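The Man Who Sells Sleep by the Degree

Ilari Lindqvist wants me to know that I have been sleeping wrong. He says it before I have my coat off, and he says it kindly, the way a dentist does.

Lindqvist runs the Winik Method, a course on better sleep that costs $700 and lasts six evenings. He used to sell carpet. His big idea is that most bad sleep comes down to bedtime, and that each of us has a "true hour" which can be found with a questionnaire of 70 items. I filled it in. My true hour is 9:40.

"People fight it," he says. "They say, I'm a night owl. There are no night owls. There are people who missed their hour."

I ask how he knows. He mentions a trial in Brudodton last November, with 200 people. Who ran it? He did. Was there a second group that didn't take the course? "Why would I do that to them?" he asks.

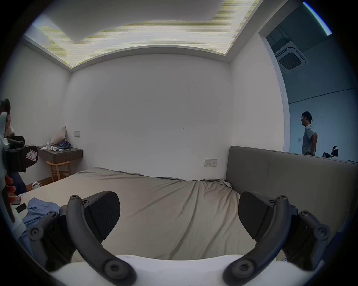 He has an answer like that for most things. When I bring up shift workers, he says they need the advanced course. When I bring up parents of small babies, he laughs and says babies are natural students of the method. I have met a few babies and I'm not so sure.

Some of what he teaches is hard to argue with. Get up at the same time every day. Skip the late coffee. Don't lie there watching the clock. My grandmother would have told you all of it, and she'd have thrown in soup.

"Your grandmother didn't have a system," Lindqvist says when I try this on him.

No, but she was out cold by ten.

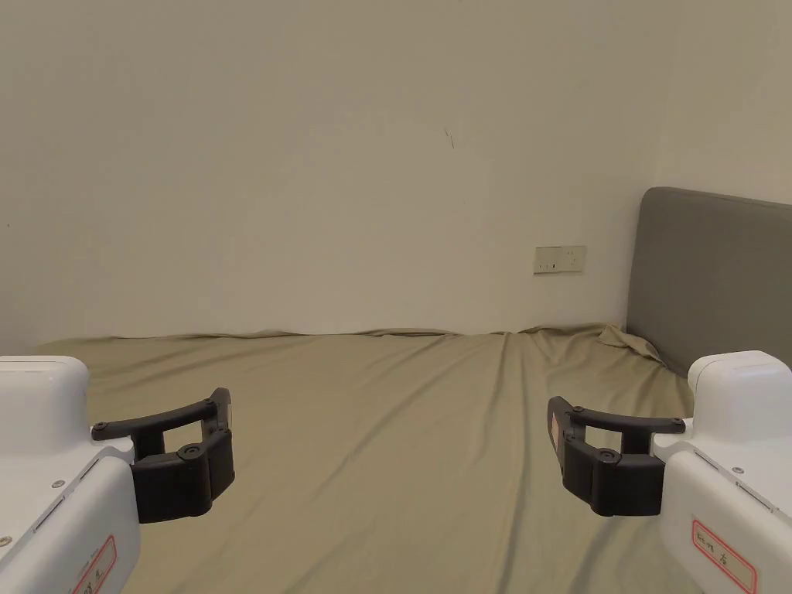
What the students say

Lindqvist gave me two names, both happy customers. Salminen, a retired bus driver, told me he sleeps "like a log" now. He also told me he retired the same month he signed up, and that he used to start work at 4:30 in the morning. I asked which he thought had made the difference. "Well, the course wasn't cheap," he said.

The second, a bookkeeper from Brarard, was more careful. "I liked the evenings," she said. "I liked having somebody ask how I slept." She still wakes at three. She minds it less.

I read her words back to Lindqvist, and he was delighted. "Minding it less is sleep," he said. I asked him to explain that and he looked at his watch.

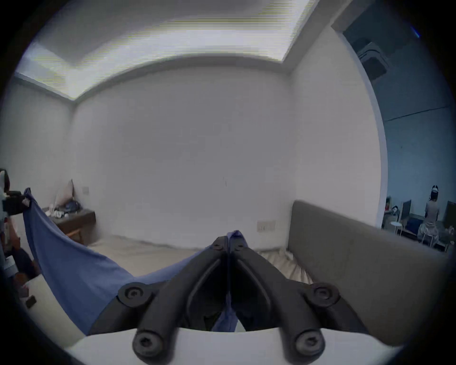 I kept to my true hour for nine nights. On four of them I slept well.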